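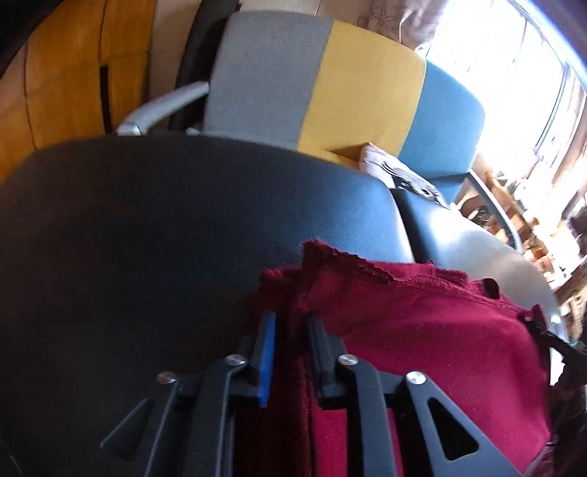

Forwarded recall notice for Grellow soup cubes - how can I know if it is real?

Đạt Khúc

Hello everybody. I would like to ask for help with a message which is going around in my family group and also in the group of our building. It came to me first on Wednesday in the evening and after that I received it again from other people, always with the same screenshot.

The screenshot looks like a recall notice. It has the Grellow name on the top, then a red line, and then a text that all chicken soup cubes must be returned to the store because a laboratory found glue for shoes inside. It says 3,000 people are in hospital. At the bottom is written "Confirmed by Clillance Laboratory" and a round stamp, but the stamp is so blurred that I can't read what is inside it. There is no batch number and no city.

Together with the screenshot comes a text, I copy it as it is:

"URGENT!!! Do not eat Grellow cubes!!! My cousin works in the lab and they are told to be silent. TV will not show this. Send to all your groups before they delete it. If you love your children SHARE"

My mother cooks with these cubes almost every day and she has already thrown away the whole box. My aunt says that it is the truth because at the Hoàng store near her the shelf with the cubes was empty. I said to her that an empty shelf can have many reasons, but I don't have a proof for the other side either, so now I am the person in the family who "defends the company". I don't want to defend any company. I only want to know if it is true and how I can check such a thing by myself the next time.

What I did until now:

I looked on the Grellow website and there is no recall on the news page, but maybe they are slow. I searched the name Clillance and I found a company that does eye tests, not food. I searched the text of the message and found it only in other groups, where people ask the same as me.

Also I'm not sure what I should answer in the group. If I say it is false and later it is true, this will be very bad. If I say nothing, people continue to forward it. Thank you in advance for the help, and sorry for the long post.

moss_and_rye

Fake. They always say the TV will not show it. Same message was going around about noodles before, only the brand was different. Just delete it and mute your aunt.

Comment from Đạt Khúc

Thank you, but do you have a link for the noodles message? If I can show the two texts side by side it would help me a lot. I can't mute my aunt.

Comment from moss_and_rye

no link sorry, it was in my work chat and I left that job
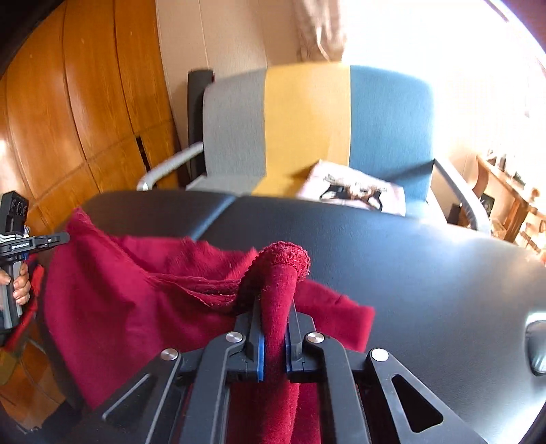
Ludmila Bednárik

I would not call it false yet with full certainty, but I would also not forward it, and I think those are two different decisions. You can make the second one today without waiting for the first.

English isn't my first language, so please excuse me if I explain some things too slowly. I went through such messages many times with my parents-in-law and I have now a certain order in which I check them.

Start with what the notice does not say. A recall has one purpose, that a person standing in the kitchen can take the package in the hand and decide if it is one of the bad ones. For this you need the exact product name, the size of the package, a batch or lot code and usually a best-before date. You also need to know what to do with it and whom to call. Your screenshot has nothing of this. It speaks about "all chicken soup cubes", as if the factory made them all in one pot on one day. I have seen real recall notices that were badly written, with spelling mistakes and an ugly layout, so I don't look much at this. But I have not seen one without a lot code when the product has a lot code printed on it.

Then look where the notice should be if it was real. You checked the company page, this was right, but I agree with you that it is not enough. Go to the food safety authority of your country and look for the list of recalls and warnings. In most countries the list is public and you can search by brand. Please type the address by yourself or find it from the main government page, and don't click on a link that came in the chat. If your group has family in more than one country, check each one, as a product can be recalled in one place and be perfectly fine in another. This happened in my family with a jar of tahini. Everybody was shouting and in the end both sides were right.

About the empty shelf. Call the store. I'm serious, it takes few minutes and it helped me more than all the searching. Ask them in a neutral way: "Did you receive an instruction to take this product from sale?" A store that received a recall will tell you, they want the boxes back. If they say that the delivery is late or that there was a discount, then your aunt has her answer from a person and not from you, and it will be easier for her to accept. Maybe she could even make the call herself.

The hospital number. With 3,000 people in hospital there would be at least one with a name and a town. Some doctor would say something, some relative would be angry in the local newspaper. Search for the illness, not for the brand - for example "hospital food poisoning" and the name of a big city near you. When I find only the forwarded text and no other trace of the sick people, this for me is a stronger sign than anything about the picture.

The laboratory. You found that Clillance does eye tests. It could be that there is another Clillance, names repeat. You could write them a short email and ask if they ever tested food. I did this once with a company whose name was used in a message about bottled water, and they answered me the same afternoon, because they were already tired of it. If you receive such answer, it is a very good thing to show in the group.

The cousin. The cousin can't be checked, and in every copy it is "my cousin", so after the third forwarding we don't know whose cousin it is. Ask the person who sent it to you: is it your cousin? Ask friendly and in private. My mother-in-law was a little ashamed when I asked her this in front of all and she didn't speak with me for 2 days. I don't recommend my method.

You can also save the screenshot and put it in an image search. Sometimes you find the same red line and the same stamp with another product name. It doesn't always work, because each time the picture is sent it becomes a bit worse and people crop it. Try to ask for the oldest copy that somebody has.

For the answer in the group, I would write something like this:

"I checked the Grellow site and the official recall list this morning and the cubes are not there. The notice has no lot number, so we can't compare it with our box. I have asked the store and I will write here what they say. Until then please don't send it further."

You see it doesn't say "false" anywhere. It says what you checked and when. If a real recall appears tomorrow, you said nothing wrong, and you can write it in the same group. Of course write only the things which you have really done, so if you didn't call the store yet, leave this sentence out.

And if your mother does not want to use the cubes, let her not use them. If she still has the package, she can put it on the side until you know more. It is only a box of soup cubes, and it's not worth to have a fight in the kitchen. But if somebody feels sick after eating, then please forget the whole internet discussion and call a doctor, and keep the package.

Comment from Đạt Khúc

Dear Ludmila, thank you very much, this is more than I hoped. I called the Hoàng store. The woman on the phone said that they have no instruction and that the cubes were on a discount until the weekend, 3 boxes for the price of 2, and a new delivery is expected. I wrote this in the group. The official list also has nothing for Grellow, I looked by the brand and also by "soup" and "bouillon". I wrote to Clillance but no answer until now.

My aunt says that the store would say this in any case. But she stopped to forward it.

Comment from Ludmila Bednárik

I'm glad. With "they would say this in any case" you can't do much, leave it for now. Look at the official list again in some days and write the result also if it is still nothing.

Sirarell

You can report the message inside the chat app. In mine I hold the finger on the message, then the menu opens and there is Report. I don't know if somebody reads it. If you are admin of the building group you can also delete it for everybody, but put a short note why, otherwise people think that it was deleted because it is true. In our group it happened exactly like this in November with a message about tap water and it came back with "THEY ARE DELETING IT" added on top.

Comment from Đạt Khúc

I'm not an admin there, but I sent your advice to the neighbor who is. He will pin the store's answer and leave the old message where it is, so people can see to what it belongs. If Clillance writes back, I will add it here.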